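Open day at Bramell, Dotville
Visit report by Corina Buzatu

I went to the Bramell open day in May with Anca Barbu from our canteen group. We took the 9:40 bus and were at the gate before it opened. Entry was free, but you had to sign in and leave your bag in a locker. Mine was number 227.

Bramell works on sandwich and burger assembly for canteens and small kitchens. The building is on one floor, with a long corridor and rooms off both sides. Bendik Viklund took our group through. He used to run a kitchen in Uvanberg that served 790 lunches on a normal day, and most of his talk was about layout and where the fillings should sit.

The part I had come for was the burger station. The fillings are kept close to the stack, with the shredded purple cabbage and the green lettuce sharing one clear container at the top of the tray. The stack is built directly below it.

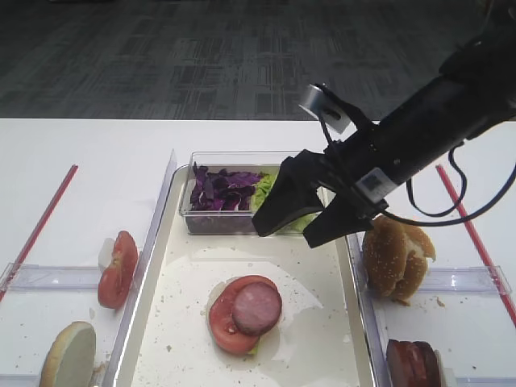 Cabbage and lettuce at the top of the tray, tomato and sausage or ham in the middle.

Anca asked about crumbs, which are a constant problem at our own counter. Bendik said a raised rim keeps most of them off the table, and that they wipe down between rounds. He prefers shredded cabbage to sliced because it holds its shape longer in the container. We use sliced at Cozma and it does go limp by one o'clock, so I wrote that down.

There was a short discussion about order. A woman in our group, Thư Hầu, puts the meat under the tomato so the bun stays dry. Bramell puts the tomato first and the meat on top of it.

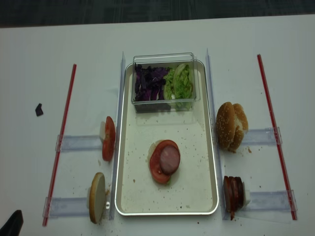
Bendik said they had tried it both ways and the staff found the tomato easier to place on a flat base. Thư was not convinced, and I think I agree with her for anything that has to sit in a box for an hour.

After that we saw the cold store and the washing area. The cold store was smaller than I expected. The washing area was loud and we did not stay long.

Lunch was in the staff room, soup and a roll for $4. The visitor count on the board by the door was at 192 when we left at half past two. Parking is limited, so take the bus if you go. The next open day has not been announced, but Lăcrămioara Ene at the front desk keeps a list and will email you if you leave an address.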